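儿童防晒帽的UPF标,到底能信多少?

版块:带娃装备 / 穿戴与用品

楼主:半桶水泥

先交代背景。家里小的三岁多,头发少,头顶一晒就红。去年夏天戴的是亲戚给的草帽,到九月帽檐散了。今年六月还没到,群里就开始推Rindby的儿童防晒帽,153块一顶,吊牌上印着UPF50+,商品页写着“专业防护,水洗14次性能不变”,底下超过3,000条好评。

我这人看见“专业”两个字就先往后退一步。所以花了几个晚上把商品页、吊牌、客服聊天记录翻了一遍,下面是我的疑问,请懂面料的来拍砖。

第一,UPF测的是面料,平铺着测的一块布。帽子是立体的东西,有接缝、有透气孔、有衬里、有绣花。测那一块布的时候,针眼不算在里面,透气孔更不算。商品页却写“整帽防护”。我问客服整帽怎么测的,客服回“亲,我们是专业检测机构检测的哦”。我再问是测布还是测帽,客服发了一个爱心。

第二,“水洗14次”。为什么是14?我没找到哪个标准用这个数。是机洗还是手洗,水温多少,用什么洗涤剂,晾干还是烘干,一概没有。我怀疑就是有人在办公室里洗到不想洗了。

第三,好评。我从头往下看,绝大多数是收到当天写的,“颜色正”“宝宝喜欢”“物流快”。没有一条能说明它防不防晒,因为收到当天谁也说不出来。拿这种东西给防护性能背书,逻辑上站不住。

第四,帽檐。我觉得对三岁小孩来讲,帽檐多宽、会不会往上翻、孩子肯不肯戴,影响比UPF三十还是五十大得多。可是商品页里帽檐宽度要翻到最底下的尺码表才有,而且写的是“约”。 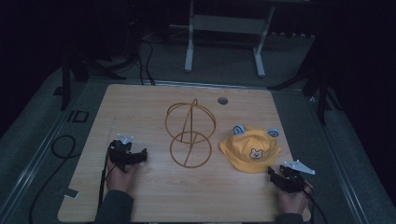
黄色儿童渔夫帽,旁边是金黄色线架

我目前的打算:买一顶布厚一点、织得密一点的普通棉帽,别为吊牌多付钱。有没有人能说服我我是错的?

——————————

榨菜不加辣:

前排。我家两顶Rindby,一顶在用一顶在车里。楼主说的第一点我同意一半。UPF确实测布,但接缝处通常是两三层布叠着的,挡得只会更多,针眼那点面积跟整顶帽子比可以忽略。你要挑毛病应该挑透气孔,那个是真有洞。

不过透气孔一般开在侧面,太阳在头顶的时候直射不进去。所以我觉得你有点上纲上线。

——————————

半桶水泥(楼主)回复 榨菜不加辣:

太阳不是一直在头顶。下午四点放学,太阳就是斜着来的。接缝那点我接受,是我没想周全。

——————————

纺院老学徒:

在面料厂待过几年,做的是质检打杂,不敢说专业,讲几件我见过的。

面料透不透紫外线,看几样东西:织得密不密,纤维是什么,染的什么色、染得深不深,有没有加整理剂。密度最要紧。你把布对着灯举起来,能看见一个个小光点的,别指望它能有多高的数。看不见光点也不能保证,可见光和紫外线是两回事,但拿来淘汰差的够用了。

纤维方面,涤纶本身对紫外线吸收比棉好,漂白过的棉布最差,未漂的本色棉反而好一些。颜色方面,一般说深色好于浅色,但具体要看染料,有的染料看着不深,吸收得也不错。所以别光凭颜色下结论。

整理剂是后加的,会掉。掉多快跟工艺有关。所以商家写“水洗后不变”,我第一反应是问:你这布靠的是密度还是靠整理剂?靠密度的,洗几次甚至会更好,因为棉布下水会缩,缩了就更密。靠整理剂的,就难说了。

至于14次,我也没听过。以前厂里送样写的次数五花八门,客户要什么写什么。

——————————

半桶水泥(楼主)回复 纺院老学徒:

这个有用。那就是说,一顶普通棉帽下水缩过之后,有可能比新的时候更好?商家花那么大力气宣传“洗了不变差”,结果很多布本来就不会变差?

——————————

纺院老学徒 回复 半桶水泥:

“有可能”三个字别丢。缩水和褪色一起发生,缩了变密,褪了变浅,两头扯。布磨薄了、拉松了,又是另一回事。小孩的帽子经常被揪着帽檐拽,那块最先松。

——————————

海盐苏打不甜:

我是反方。楼主算的账我看不懂。153块,一个夏天天天戴,摊下来一天一块多,你花几个晚上查资料的时间不要钱?有标的总比没标的强,起码人家送检过一块布。你那顶“普通棉帽”连一块布都没送检过。

怀疑可以,怀疑完了选一个信息更少的,这算什么道理。

——————————

半桶水泥(楼主)回复 海盐苏打不甜:

这条我想了一会儿。你说得对的部分:没标的确实信息更少。我不服的部分:吊牌上没写报告编号,我怎么知道它送检过?它和没标的区别可能就是多了一张纸。

——————————

海盐苏打不甜 回复 半桶水泥:

那你问客服要报告。

——————————

半桶水泥(楼主)回复 海盐苏打不甜:

要了。说要请示。

——————————

蜗牛不上班:

说个别的牌子。我去年在Barrientos买的,便宜很多,吊牌也写50+。我当时真问到了报告,对方发来一张图,糊得像从传真机里捞出来的,能看清的只有“样品名称:梭织面料”,颜色那栏写的是藏青。我买的是浅粉。

我问浅粉有没有测,对方说“同款面料不影响的”。看了学徒老师的帖子才知道这话有问题。

——————————

纺院老学徒 回复 蜗牛不上班:

问题大了。同一块坯布,染藏青和染浅粉能差出一大截。规矩一点的做法是测最浅的那个色,最浅的过了,深的一般也过。拿最深的去测然后给全色系挂标,这种事我见得不少,成本上也好理解,少送一个样就少花一份钱。

你拿到报告先看三处:颜色、日期、样品是布还是成品。多数人只看右下角那个数。

——————————

三点水旁:

有没有人用过那种紫外线测试卡?遇到紫外线会变紫的那种。Drarnero出过一套,送个小布袋。我把卡放在帽子底下拿到阳台上,卡没变色。这不就说明防住了吗?

——————————

半桶水泥(楼主)回复 三点水旁:

怎么放的?卡贴着布还是隔着一段?放了多久?旁边有没有放一张不遮的对照?

——————————

三点水旁 回复 半桶水泥:

……就放桌上,帽子扣上去。没有对照。

——————————

半桶水泥(楼主)回复 三点水旁:

那你拿个搪瓷碗扣上去它也不变色。这种卡能告诉你“有”和“几乎没有”,你要拿它区分三十和五十,我不信。而且你把帽子扣在桌上,四周全封死了,散射光一点进不来。戴在头上不是这样的,地面、水面、沙子都会往上反。脸上晒到的很多是从下面来的。

——————————

榨菜不加辣:

同意楼主这条。我们去Orkthorpe海边那次,娃全程戴着帽子,下巴和脖子后面照样红了。帽子再好也管不了沙子往上反的光。所以我一直觉得帽子是辅助,真要在海边待半天,防晒霜加长袖泳衣,再不济挪到棚子底下。

顺便吐槽Orkthorpe那排租遮阳棚的,位置好的全被占着,人影没有,就放条毛巾。

——————————

海盐苏打不甜 回复 榨菜不加辣:

脖子后面红了是你们买的渔夫帽檐太短,要买带披风的那种。

——————————

榨菜不加辣 回复 海盐苏打不甜:

买过带披风的。我娃戴了不到一首歌的工夫就扯下来扔水里了,说像奶奶。

——————————

不是很懂但想问:

小白插一句,UPF和SPF有什么区别?我一直以为是一个东西,帽子写50+,防晒霜也写50+。

——————————

纺院老学徒 回复 不是很懂但想问:

粗着讲:SPF是给涂在皮肤上的东西用的,主要看晒红,对应的大头是UVB,是在人身上试出来的。UPF是给布用的,拿仪器打光,看透过去多少,UVA和UVB都在里面。UPF五十的意思,是按晒红的权重折算下来,大概有五十分之一透过去。

两个数别拿来加,也别拿来比。防晒霜那个数还有个前提,涂得够厚,很多人涂的量远远不够。布没有涂得够不够的问题,这是布的好处。

——————————

不是很懂但想问 回复 纺院老学徒:

谢谢!那五十分之一和三十分之一差别大吗?

——————————

纺院老学徒 回复 不是很懂但想问:

透过率百分之二和百分之三点几。你自己品。帽子歪一歪,影响就比这个大了。

——————————

半桶水泥(楼主):

更新一下。客服请示完了,回了一段话,大意是检测报告属于“内部资料”,如需“完整版”可以由我自费委托,费用900,周期看排队情况。

我没看错吧,我问你家产品的报告,你让我花900自己去做一份。这个价钱够买一抽屉帽子了。

后来我不死心,自己做了个很土的对比,家里几顶帽子翻出来对着厨房的灯看,又用手指撑着看缝边。先声明,这不是检测,就是学徒老师说的那个“淘汰差的”。

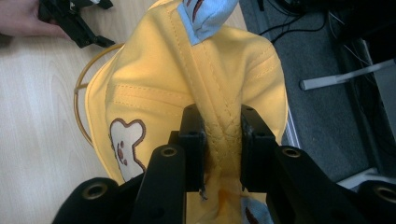

本帖最后由 半桶水泥 于 22:47 编辑

几点感受。平织棉布的帽子撑开以后差距非常大,有的对着灯完全看不见光点,有的像纱窗。手感厚不代表密,我有一顶摸着挺厚的,对着灯一看全是小点,估计是纱粗但织得稀。反过来有一顶薄的,倒是严实。

缝边确实如榨菜所说,叠起来的地方黑压压一片,不用操心。真正薄弱的是帽顶和帽身那几片布的中间,也就是头顶最上面、头发最少的地方。所以下次去店里试帽子,我会先翻过来看帽顶。

另外,湿了以后又不一样。同一块棉布喷了水再举起来,透光明显多了。商品页没有一家写湿态的数。小孩夏天戴帽子,哪有不湿的,汗、水枪、喷泉,一出门就湿。

——————————

海盐苏打不甜 回复 半桶水泥:

900那段我笑了。行,这个我站你。不肯给报告的我也不买。

但你拿厨房灯看光点,跟三点水旁拿测试卡有什么本质区别?你刚才还说人家没对照。

——————————

半桶水泥(楼主)回复 海盐苏打不甜:

区别是我没拿它说“防住了”。我拿它说“这顶明显稀”。方向不一样。不过你要说我双标,也行,我认一小半。

——————————

三点水旁 回复 半桶水泥:

我就默默看着。

我后来也重做了一遍,卡片剪成两半,一半用帽子布搭着,一半露着,都放窗台外面。露着那半很快就紫了,搭着那半淡淡一点颜色。所以我家那顶也不是一点不透。拿掉桌子扣着的那一层,结论就变了,这点楼主说得对。我给Drarnero写了邮件,建议说明书里写一句别扣着测,对方回了个自动回复。

——————————

纺院老学徒 回复 三点水旁:

这个做法就像样多了。再讲究一点,布别绷紧也别堆着,就单层自然搭上去。两层一叠,数就不是那个数了。

湿态的问题补一句。棉、粘胶这类湿了以后,多数会透得更多,水把纤维之间的空隙填了,光散射少了,直直就过去了。跟白T恤下水变透是一个道理。有些化纤影响小。所以玩水场合,棉帽子要打折扣看。拉伸也一样,弹力面料绷在头上和平铺着测,差别不小,买小一号的要当心。

——————————

蜗牛不上班 回复 纺院老学徒:

啊,我家一直买小一号,因为大的会被风吹走……

——————————

榨菜不加辣 回复 蜗牛不上班:

买合适的,加下巴绳。绳子要那种一扯就开的扣,别买死结的,滑梯上挂住了不是闹着玩的。

——————————

半桶水泥(楼主)回复 榨菜不加辣:

这条应该置顶。我看了一圈商品页,讲UPF讲得天花乱坠,讲绳扣能不能自动松脱的寥寥无几。要我排,绳扣排第一,帽檐排第二,布密不密排第三,吊牌上的数字排最后。

——————————

晚风吹面条:

皮一下,我家的办法是不出门。

认真说,我觉得这个楼的人都把帽子想得太重要了。上午早点出去,下午晚点出去,中午睡觉,一分钱不花。我妈那辈人就这么带的,没听过什么UPF。

——————————

海盐苏打不甜 回复 晚风吹面条:

你妈那辈人也没听过安全座椅。

——————————

晚风吹面条 回复 海盐苏打不甜:

安全座椅和帽子能一样吗,抬杠没意思。我说的是避开中午,这个比什么帽子都管用,你反驳哪句?

——————————

海盐苏打不甜 回复 晚风吹面条:

避开中午我不反驳,我反驳的是“我妈那辈人”。幼儿园中午前户外活动一小时,你让老师改时间?

——————————

半桶水泥(楼主):

二位消消气。避开正午大家都同意,但上幼儿园的确实由不得家长。我家那个园,上午操场活动正好卡在阳光最烈之前,操场上还没有树。我跟园里提过一次,回答是树在规划里。

所以帽子还是得买,问题只是买哪顶。

——————————

豆腐脑咸党:

看完全楼,我来给Rindby说句公道话,免得成了批斗会。我买的是他们家带硬檐的那款,檐里有一圈撑条,洗完不会塌。小孩帽子最常见的毛病就是洗几次檐就软成抹布,往上一翻,脸全露着。它家这个做得可以。UPF我没信过,也没不信,我买的是那个檐。

但是尺码偏大,头围在两个码中间的买小的那个。

——————————

半桶水泥(楼主)回复 豆腐脑咸党:

这种评价就是我想看的,可惜商品页那一大堆里我没翻到。你洗了大概多久了?机洗?

——————————

豆腐脑咸党 回复 半桶水泥:

一个夏天,一周一回,都是套洗衣袋机洗,凉水,不甩干。檐没变形,颜色掉了一点,帽子里面的吸汗带起毛了。吸汗带起毛这个要扣分,孩子说扎。我后来用旧秋衣剪了一条缝上去。

——————————

纺院老学徒 回复 豆腐脑咸党:

颜色掉一点就是我前面说的两头扯的那一头。不用慌,掉一点不至于出什么事,掉到你自己都嫌旧的时候就该换了。

——————————

不是很懂但想问:

那洗衣服的时候加的那种“防晒洗衣粉”有用吗?看到有人卖,说洗一次衣服就变UPF几十。

——————————

纺院老学徒 回复 不是很懂但想问:

有这类东西,原理是往纤维上加吸收紫外线的成分,在棉上面容易上,化纤上面就不好说。很多普通洗衣粉里的荧光增白剂也多少有一点类似作用,所以白棉布洗着洗着有时比新的强。

可是你加了多少、上了多少,家里没法知道。我自己不会为这个买。皮肤敏感的孩子更别折腾,帽子是贴着额头出汗的。

——————————

蜗牛不上班:

有个问题想了好几天,跟楼里说的也有关。帽子里衬那一层到底算不算?我家有一顶是双面的,外面一层里面一层,能翻过来戴。按学徒老师说的,两层一叠数就不一样了,那双面帽岂不是天然占便宜?

——————————

纺院老学徒 回复 蜗牛不上班:

占。两层普通密度的布叠在一起,透过去的往往比一层所谓功能布还少。粗算就是两层的透过率乘起来,里面会有些出入,大方向没错。代价是热。热了孩子就摘,摘了就是零。

——————————

半桶水泥(楼主)回复 纺院老学徒:

“热了就摘”这个我深有体会。我现在有点倾向双面的薄布帽,两层都薄,比一层厚的可能还透气些。这个我不敢肯定,可能要试。

这两天我把要求重新列了一下,打算照着去店里挑,不在网上买了,网上看不见布。
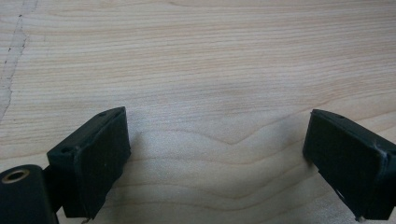
店里也有店里的麻烦。灯光太花,举起来哪块布都像透光。我上次去的那家,导购看我举着帽子对着射灯来回照,以为我在找防盗扣,跟了我一路。所以建议带着手机,开手电筒从帽子里面往外打,帽顶、帽身、檐各照一下,同一个手电筒比同一个距离,比完就有数了。几顶一起照,别单独照一顶,单独照一顶你永远觉得还行。

再一个,让孩子当场戴着走两圈,低头捡个东西。低头帽子就掉的,抬头檐就顶到背包的,都不用看标了。我家这个还有个毛病,坐推车里往后一靠,后檐就把帽子整个往前推,盖住眼睛,然后发脾气。后檐软一点的会好。这个在网上更看不出来。

——————————

晚风吹面条 回复 半桶水泥:

后檐顶推车这个是真的!我家因为这个换过两顶。后来买了后面没檐、缝一片软布的那种。脖子也能遮一点。

——————————

海盐苏打不甜 回复 晚风吹面条:

这不就是我说的带披风的。

——————————

晚风吹面条 回复 海盐苏打不甜:

短的。没有那么奶奶。

——————————

榨菜不加辣:

哈哈哈哈你俩终于说到一块去了。

楼主去店里的话,问一下能不能退。童帽好多店写着贴身用品不退不换,我吃过亏,吊牌都没剪也不给退。

——————————

路过的计量狗:

潜水看了好久,忍不住冒个泡。楼主的怀疑大方向我支持,但有一处要纠正。你说“好评没有一条能说明它防不防晒”,没错,可反过来,差评也说明不了。我翻了一下那家的差评,有人写“戴了还是晒黑了,骗人”。人家脸晒黑,跟帽子布透不透可能一点关系没有,沙滩上反的、帽子歪了、中途摘了,都有可能。你要是只挑好评打,不挑差评打,也是偏心。

——————————

半桶水泥(楼主)回复 路过的计量狗:

接受。差评里晒黑那几条我也看了,当时心里还挺高兴,觉得抓到把柄了。现在想想确实不能算。

——————————

路过的计量狗 回复 半桶水泥:

另外布的测试本身也有误差。同一块布不同位置量出来不一样,织物本来就不均匀。所以标准一般要求多点取样,再往保守里取。数值很高的时候,透过去的光少得可怜,仪器稍微飘一飘,算出来的数就上下乱跳。吊牌上统一写个“50+”而不写具体数,有一部分是这个道理。看见谁家写“UPF一百多”还精确到个位的,我反而会绕着走。

——————————

纺院老学徒 回复 路过的计量狗:

握手。我们那会儿碰到过客户非要在吊牌上印实测值,越大越好,劝不住。

——————————

豆腐脑咸党:

所以结论是什么,买还是不买?我表妹在等我回话。

——————————

海盐苏打不甜 回复 豆腐脑咸党:

买。肯给报告、报告上颜色对得上的那种。

——————————

晚风吹面条 回复 豆腐脑咸党:

随便买,中午别出门。

——————————

半桶水泥(楼主)回复 豆腐脑咸党:

我的意见:布密、檐够宽且不塌、绳扣一扯能开、孩子肯戴。吊牌上的数字当参考,问不到报告就当它没写。为那个数字多掏的钱我不掏,为那个硬檐多掏一点我可以考虑。Rindby那款带撑条的我打算去店里摸一下,摸完再说,有可能打脸。

——————————

三点水旁 回复 半桶水泥:

打脸了记得回来发帖,大家爱看。

——————————

不是很懂但想问:

再问最后一个小白问题,透气孔到底要不要?我看有的帽子侧面打了金属圈的孔,有的一个孔都没有。

——————————

榨菜不加辣 回复 不是很懂但想问:

我家两种都有,没感觉出差别。金属圈的那顶在太阳底下放久了圈会烫,我是把它归到“没必要”里的。

——————————

半桶水泥(楼主)回复 不是很懂但想问:

同上,没证据说那几个小孔能凉快多少。要凉快不如帽子做深一点,头顶留点空。这句也是我瞎猜的,谁有数据谁来。

——————————

蜗牛不上班:

我刚把那顶浅粉的翻出来拿手电筒照了,像纱窗。给娃过家家用了。

——————————

豆腐脑咸党 回复 蜗牛不上班:

节哀。双面那顶呢?

——————————

蜗牛不上班 回复 豆腐脑咸党:

双面那顶找不到了,可能落在姥姥家,明天打电话问问。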